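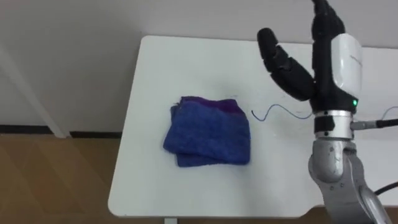 Ukutholm Linen Services – Course handout, Unit 6: Folding and stacking terry towels

Read before the practical. The unit follows on from Unit 5 (sorting and grading) and uses the same terms. Sheets and flat linen are dealt with in Unit 7.

## 6.1 Terry as a material

Terry is a woven cloth with loops of yarn standing out from the ground weave, usually on both faces. The loops hold water and also hold air, so a folded towel is much thicker than the cloth count would suggest. Three consequences matter for folding:

- A crease in terry does not hold by itself. The fold stays in place by weight and by friction between loops.
- Each added layer increases the radius of the outer fold. The outer layer therefore has further to travel and its edge falls short of the inner ones.
- Hems and flat-woven borders are denser than the pile and do not stretch at the same rate. After washing, a border may be narrower than the body of the towel, and the corners pull inwards.

## 6.2 Terms

**Leading fold** – the closed, rounded edge that faces outward on the shelf.

**Stepping** – layers at an open corner that lie one beyond another like stairs. A small amount is normal.

**Drop** – a flap that hangs lower than the layers above or below it.

**Bulge** – a corner pushed outward by trapped cloth, most often where a hem has been folded under.

**Show** – any part of a border or second colour visible on the finished face.

## 6.3 The square fold

The square fold is used for hand towels and small bath towels. Work on a flat, clean table with rounded corners where possible; sharp corners catch loops.

1. Lay the towel face down, long side towards you. Smooth from the centre outwards with the flat of the hand.
2. Bring the left short edge to the right short edge. Match the corners first, then the hem.
3. Bring the near long edge to the far long edge.
4. Turn the piece a quarter turn and fold once more so that the leading fold faces you.
5. Press down with both palms and hold briefly. Do not rub.

If the corners do not meet at step 2, open the towel and start again. An error left at this stage is doubled at each later fold.

For towels with a contrasting border, decide before step 1 whether the border is to show. The Ondwood pattern hides it completely. The Dadorico pattern leaves it along one edge, and the width of the show must be the same throughout the stack.

## 6.4 Checking

Check the piece from above and then at table height. One straight side is not evidence of a good fold: the closed side nearly always looks straight, and faults collect at the open corners.

| Fault | Usual origin | Remedy |
|---|---|---|
| Stepping over 10 mm | Corners not matched at step 2 | Refold |
| Drop | Layer slipped when turned | Lift top layers, reset flap |
| Bulge | Hem folded under | Open one fold, draw hem flat |
| Uneven show | Towel laid askew | Refold from flat |

## 6.5 Stacking

Place all leading folds on the same side. Reverse the direction of every second piece only if the stack leans. With towels of 320 g, a shelf load of 100 pieces comes to 32 kg – check the shelf rating first.

## Practical

Fold 10 towels by the square fold and stack them. Record each fault by the terms in 6.2, with the step at which it arose. Bring the record to the next session.

Further reading: Vukadinović course notes, section on shrinkage in borders.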